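Sunday at Livonis: an open day with grippers

Posted in: Days Out, Industrial

There are people who spend a June Sunday at a garden centre. I took the 272 bus to the Astness road to watch machinery being taught to tidy up, and I was not the only one. The queue at the gate went back past the bike sheds, and a man in front of me had brought a folding stool.

Livonis opens its doors once a year. You get a lanyard, a paper map and a sticker with a visitor number on it. Mine was 200, which I wore with some pride until I met a child with 90 who had clearly got up earlier.

The Bevan building

The tour starts in the Bevan building, where the big arms live. They are bolted to the floor behind yellow mesh and they move boxes from one belt to another, then back again, so that the visitors have something to look at. It's very impressive for four minutes. Our guide gave us twelve. The best moment came when an arm stopped dead and everyone leaned in, and it was explained to us that it had finished.

There was also a wall of framed certificates. I read more of them than I'd planned to, as the group ahead was stuck in the doorway.

Upstairs

The good part is up two flights of stairs and badly signposted. This is where they work on hands, or what passes for hands: two fingers with blue pads on the ends, on black linkages that open out in a V. The ones in use on the day had no robot attached. A person holds the gripper, does the job with it, and a camera on it watches how the job gets done. Later on, the recordings go off to teach an arm with no person behind it. I asked how many recordings they had of the exercise we were watching and was told 2194, in the voice of someone who had been present for most of them.

I had expected a laboratory. What I got was a table with a checked cloth and the sort of shopping you put down when the phone rings. The exercise is called Bostine, for reasons our guide didn't know either, and it is about handling things in and out of a box. Boxes on a belt are all the same. A squeeze tube is a different matter, and so is a hair clip. 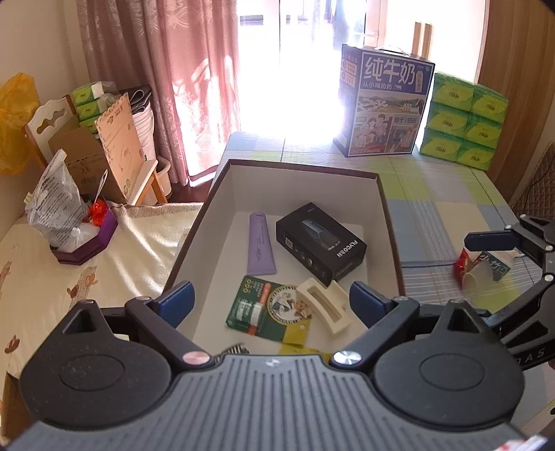 Having a go

Visitors were allowed a turn, one at a time, with a member of staff standing close enough to catch things. It's heavier than it looks, and your wrist wants to do what your fingers would normally do. I went for the lavender tube and chased it along the bottom of the box for a while. A girl of perhaps nine had the next go and picked it up first time, by the flat end, and was told she could come back when she'd finished school.

What stayed with me was how much of the work is patience. Pick it up, put it down, move it a bit, start again. I've had jobs like that, though without the lanyard.

Getting there, and tea

The bus stops right outside but only once an hour on Sundays, so check the time before you go in for the second talk. I didn't. The canteen does tea and a decent cheese scone, cash only, in a building full of automation. Doors open at ten and the upstairs room gets crowded after lunch. Go there first, and do the big arms on the way out.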